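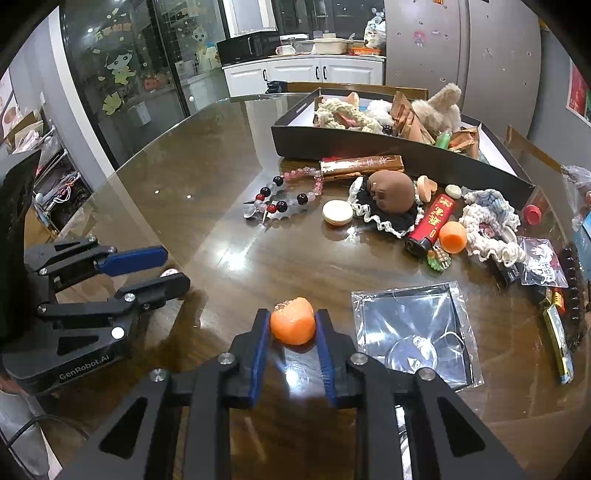 Week 2 – Small teams, small games

OK, so last time we got through what a publisher does, and I promised you something more fun. This week it's indie adventure games, mostly Kornolano, which I hope you've all started by now (if you haven't, play up to the lighthouse before Tuesday, it's not long).

Kornolano was made by Andholm, a studio of two people. One drew everything, the other wrote the code and the music. I love this game! The script has 910 lines of dialogue, and I want you to notice how few of them explain the story. Most of what you learn comes from poking at things in rooms. Click on the stopped clock in the kitchen, then go back after the phone call and click on it again – the line has changed, and so has your idea of who lives there.

Compare that with Forance, which has a much bigger team behind it and a journal that fills itself in. I like Forance, but I never once had to remember anything while playing it.

Some terms to know for the quiz:
Hotspot – any spot on screen you can interact with
Gating – keeping an area closed until the player has done or found something
Inventory puzzle – using or combining things you carry

Objects on a table: box, plush toys, red spiky ball

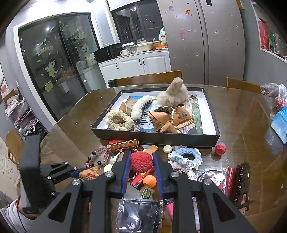

Plush toys in an open box, with a red spiky ball in front.

For next week, read the Amundsen chapter on puzzle design, up to page 176. She's pretty hard on inventory puzzles and I don't agree with all of it, so come ready to argue. Also bring one hotspot from Kornolano that you think is wasted, and a sentence or two on what you'd do with it.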